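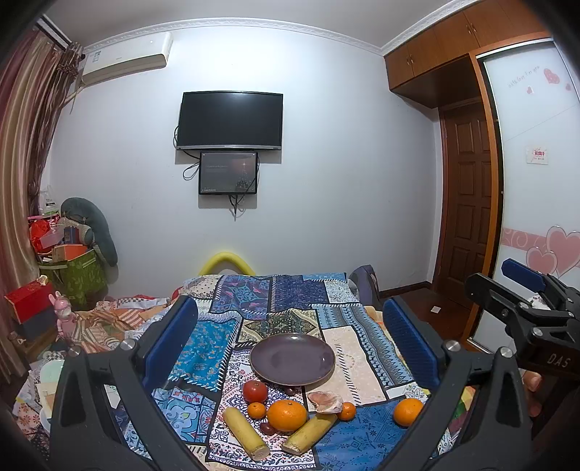 Unit 4: Storing fresh produce at home

Fruit and vegetables stay alive after harvest. They take in oxygen, give off water and carbon dioxide, and use up their own sugar. Cooling slows all of this. A loss of even a small share of water makes leaves limp and skins wrinkle.

Ethylene

Ethylene is a gas that some crops give off as they ripen. Apples, bananas, pears and tomatoes make a lot of it. Citrus makes very little. Lettuce, broccoli and cucumbers are damaged by it, so keep them in a separate drawer.

Cold damage

Bananas and basil turn dark in the refrigerator. Tomatoes picked before full color stop ripening there and lose flavor. Leave them on the counter until red.

Citrus keeps a few days in a bowl and longer in the crisper. Do not seal it in plastic, where mold spreads from one fruit to the next.

Lab work for next class

Weigh 200 grams of spinach in an open bowl and 200 grams in a closed bag. Refrigerate both. Weigh again after 4 days and work out the percent lost. Bring your figures on the Karkico sheet.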